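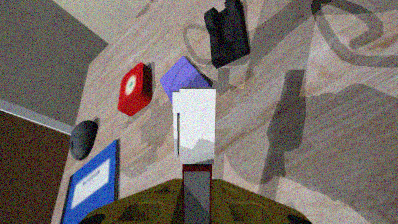 Two weeks into the Flilari trial and I have opinions. Thread.

For anyone who missed the last one: Flilari is a subscription. You get a simulated desk, a pair of arms to drive, a library of office clutter, and a training run at the end that is supposed to hand you a policy you can put on real hardware. Supposed to is carrying a lot of weight in that sentence.

Price first, because they bury it. The starter tier is free until you want to export anything. The tier that exports is 852 a month. The page with that number on it is four clicks from the home page. I counted twice.

What I was after: can it learn to clear small stuff off a messy desk without me writing a reward function at midnight. The sales copy says "in an afternoon." My afternoon started on a Tuesday and it's now the following week.

Okay, the scene editor. I'll give them this one. Dropping a second arm into a room takes a minute, and the cables cast shadows, which Clullow still can't manage after years of promising it.

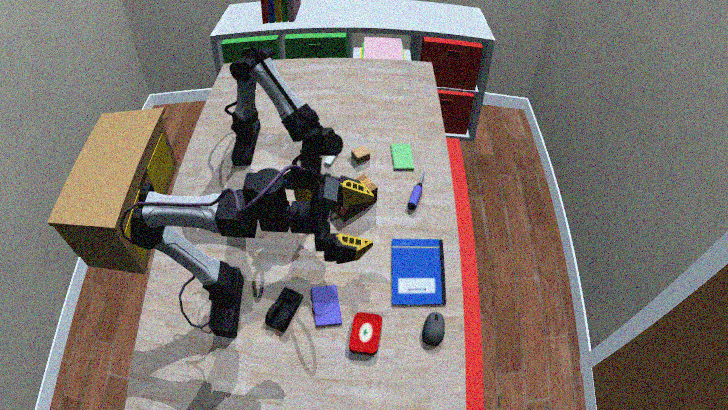 Both arms on the Flilari desk. Red case, blue book and mouse are all on the table, and so are the little wooden blocks.

Now the part I don't buy. The brochure keeps saying "photoreal." Look at the walls. Look at the floor. It's speckle everywhere. I asked support whether that's sensor noise on purpose or a cheap render and got a link to the brochure.

And the label on the blue book is mush. If your task is "pick up the book with this title" you can forget it. They do sell a high-res texture pack. Of course they do.

Grasping. I ran the stock policy on a small block, same start pose each time. Some runs were clean. In others the fingers closed on air and the log still said "grasp complete." I'd like to know who decided what complete means.

Support's answer, and I'm paraphrasing kindly: success is measured by gripper closure unless you turn on contact checks. Contact checks are off by default. Guess which setting the numbers on their home page came from. I asked. Still waiting.

To be fair, I ran the same desk through Bunnag last month and it crashed 8 times before I got a single usable episode. Flilari has not crashed once. That's a low bar but it did clear it.

Also the docs are good?? Somebody over there writes like a person. The page on camera placement saved me most of a day.

The roadmap is where I started laughing. "Full household autonomy by 2035." Lovely. Could I get an undo button by April?

A few of you asked about moving a policy over to real arms through the Flukum bridge. I've only got it to connect, so no verdict. If a reviewer tells you it works great, ask them which arms and how many runs.

Would I pay for it? Not at the export price, not with contact checks off out of the box. On the free tier, for messing around with layouts, sure, go ahead.

Trial runs through the end of March. I'm rerunning everything with contact checks on and I'll post the logs, ugly ones included.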